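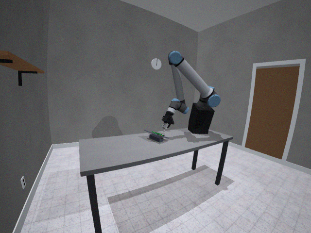

Noguchi sim team: gripper closes too early over the block

vullex_learner
Hello all. I am a second year student and our club prepares for the Valtemlow student challenge in February. We work only in simulation for now. The task is to take the small dark block with the green parts on top and move it to the other side of the table. My problem is that the fingers come down already closed and stop a bit above and behind the block. I trained for 2,000 episodes and the policy still does this. What should I check first?

adlow_fan
Check your gripper command before you train more. In our team the sign was reversed, so "open" was closing. We lost one week with it.

vullex_learner
Thank you. I sent open and close by hand and both work correctly, so the sign is good.

torque_and_tea
Then I would say it is the reward. If you pay for small distance to the block, the arm learns to hover near it and is happy. Add a reward for lifting.

adlow_fan
I don't agree. With a lift reward only, we had 3,399 episodes and not one grasp. Record demonstrations by hand and start from them. We used 126.

torque_and_tea
I said add, I did not say only. And 126 demonstrations is a lot of evenings for a small club.

vullex_learner
We are 5 people, so we can share the evenings. But may I ask about the thin rod that lies across the block area? Can it disturb the grasp?

torque_and_tea
Possible. Look at its collision shape. Take the rod out for one test run and compare.

vullex_learner
I will try this tonight and also make the first demonstrations. I write here again when I have the curves.

adlow_fan
Please post the reward function too, we are guessing without it.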